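3. Living with the speckled surface

3.1 Why people said they wanted it

We had planned to begin our visits with questions about cleaning, and we quickly learned that this was the wrong door to come in by. People wanted to tell us first how they had ended up with the surface they had, and that story could take up most of a cup of coffee. We let it. In the 25 homes we visited in Istska and Skamosden, the talk about choosing a kitchen surface was nearly always also talk about somebody else's kitchen: a mother's, a sister-in-law's, the one in the rented place before this one. A woman in Skamosden, who had lived with plain white for years and was very glad to see the back of it, put her feelings this way: "I was wiping all day long, and I wasn't even cooking. I was wiping up after the light." She had since gone over to a mid-gray with dark flecks, and she told us, with real pleasure, that she now wiped when she felt like it.

The word people used most often for a speckled surface was "forgiving." We had not put the word in anyone's mouth (it appears nowhere in our question guide), and we were struck by how readily it came up in both towns. A forgiving surface, as our hosts explained it, is one where crumbs, coffee grounds and the odd splash of tea don't call out to you from across the room. De Smet, in earlier work on flooring, makes a similar point about patterned rugs in hallways and calls this quality "visual slack." We have borrowed the term gladly, though our hosts' own word is warmer and we go back and forth between the two.

3.2 Slack and its troubles

Forgiveness has a cost, of course, and the same people who praised it were often quick to complain of it a few minutes later. If crumbs can't be seen, they have to be felt for. We watched this again and again: a flat hand passed over the surface, palm down, quite slowly, before a cloth came out. Ridwan Sitompul, who made most of the Istska visits, began calling it "reading the counter" in his notes, and the phrase stuck with all of us. In homes with plain surfaces we saw the gesture far less often, and there the eye seemed to do most of the work.

Reading the counter is a small thing, but it tells us something about how a household shares its chores. A person has to know that the surface needs reading. In five homes we were told, with varying amounts of good humor, that one member of the family never did it, and so believed the kitchen to be clean at times when another member knew very well that it was sugary. "He looks and I touch," said a retired schoolteacher in Istska, nodding at her husband, who agreed with her. The plain white surface settles this sort of disagreement by showing everybody the same crumb. The speckled one leaves room for two honest opinions.

The pattern matters here as well as the color. Hosts made a distinction, often without our asking, between a surface where the flecks are small and close together and one where they are large and scattered. Small, close flecks were said to hide more, and to look much the same whichever end of the room you stood in. Large flecks were thought handsome but "busy," and two hosts said that they had more than once tried to pick up a fleck that was part of the pattern. We have done it ourselves since, in Ridwan's own kitchen, to the delight of his children.
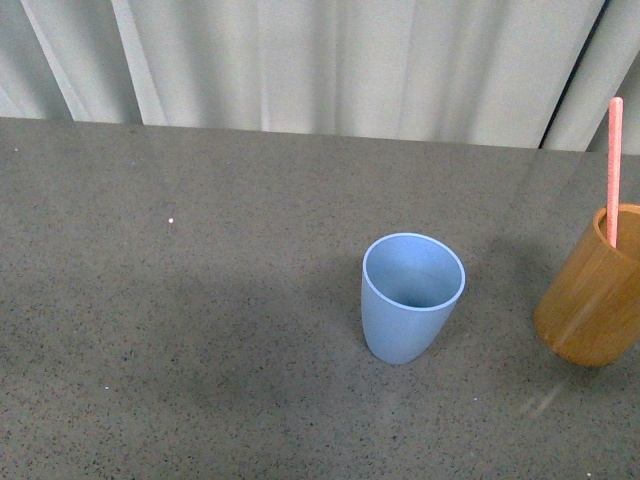
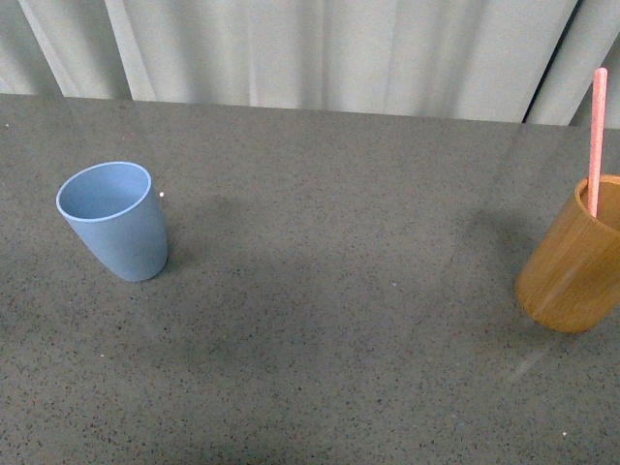
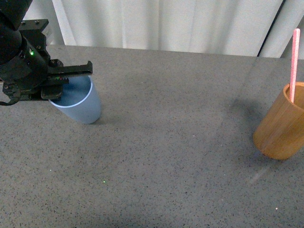
Figure 2. Gray surface with dark speckles, as discussed in Section 3.2.

3.3 Color, and what stands out against it

Gray was the favorite ground color in both towns, and the reasons people gave were mostly about everything else in the room. Gray, they said, lets you change your mind about curtains. It goes with the chairs you already have. A young couple in Skamosden had chosen theirs from the Elley range after carrying a sample around the house for days, setting it down on the floor, on the stove, and once on the cat's blanket, and they had found nothing it quarreled with. We heard fewer people say that they loved gray than that they could live with it, and we have come to think that this second remark is often the higher praise. A kitchen is looked at early in the morning and late at night, when most of us would like very little asked of us.

There was more feeling about how other things look on top of it. Pale colored dishes were said to look clean and cheerful on gray. Dark pans, on the other hand, could get lost, and older hosts in particular mentioned reaching for a handle and missing. We take this seriously. Much of the advice written for people with poor eyesight recommends a strong difference between an object and what it stands on, and a speckled surface makes that harder to judge in the shop, where a sample is seen by itself under bright lights. One host had solved the matter by keeping a plain yellow tray on her counter and doing nearly all of her chopping, pouring and pill-sorting on it. Her daughter had bought a second tray in the same color for the table, and the first one had been washed so often that its corners had gone pale.

3.4 Where the surface ends

We close this part of our findings with the edge, a subject we had given no thought to before our hosts raised it. In homes with a forgiving surface, crumbs that go unseen on the counter are seen the moment they reach the floor, and a good deal of sweeping in these kitchens starts with a cloth pushed a little too briskly. Hosts with a raised lip at the front of the counter were fond of it and said so at length. Hosts with a straight, square edge had their own ways around the problem: a hand held beneath, a drawer left open by mistake and regretted, a dustpan hung on a hook by the sink.

Three hosts in Istska told us that they wiped toward the wall, where the crumbs then gathered in the seam and had to be dealt with once a week using an old toothbrush. They had each learned it from a parent, and each of them assumed that everyone else did the same. We return to these inherited habits in Section 4, where we compare them with the care leaflets that came with the surfaces, few of which had been kept and fewer still read.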